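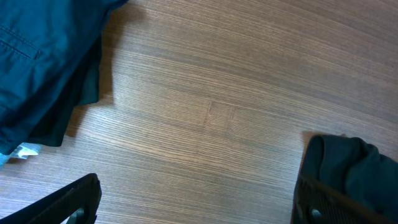

About Costonholm

Costonholm repairs and restores watches and clocks. We work from a shop on the ground floor with the workshop directly above it, and everything we take in is worked on in the building unless we tell you otherwise before you leave it with us.

The business started as a repair counter inside a department store. When the store closed, we moved to our own premises and kept most of the customers. We now have 6 people on staff: 2 watchmakers, 2 clock repairers and 2 at the counter. The counter staff can change batteries, fit straps and take links out of a bracelet while you wait.

What we do

Most of our work is servicing mechanical wristwatches. A full service means the movement is taken apart, cleaned, oiled, put back together and timed over several days. We also replace crystals, crowns and gaskets, and we test cases for water resistance after any job where the back has been opened.

On the clock side we handle mantel clocks, wall clocks and longcase clocks. Longcase clocks need a home visit, and we do those on Thursday. Please measure the height of the clock before you call, including any finial on top.

We do not repair smartwatches, and we do not buy gold.

Watches we sell

We carry two lines of new watches. Dufour makes hand-wound dress watches in steel and gold plate. Nunix makes quartz watches for everyday wear, including smaller sizes that can be hard to find elsewhere. We service both lines in our own workshop for as long as parts can be had.

There is also a case of pre-owned pieces near the door. Each one has been serviced by us and comes with a written note of the work done.

Estimates

Bring the watch in and we will open it and look at it. Estimates are free for wristwatches and are sent by email or phone, whichever you prefer. No work begins until you say yes. If you decide against the repair, we close the watch up and you can collect it at no charge.

Turnaround depends on parts. Older movements sometimes need a part made from scratch, and for that we use Conditz, a small machine shop we have worked with for many years. If a part has to be made, the cost is listed on its own line of the estimate.

Visiting us

You do not need an appointment for the counter. If you would like to talk with a watchmaker about a restoration, call first so that one of them can come down. We close for stocktaking during the first week of May, but finished repairs can still be picked up at the side door until 4 p.m.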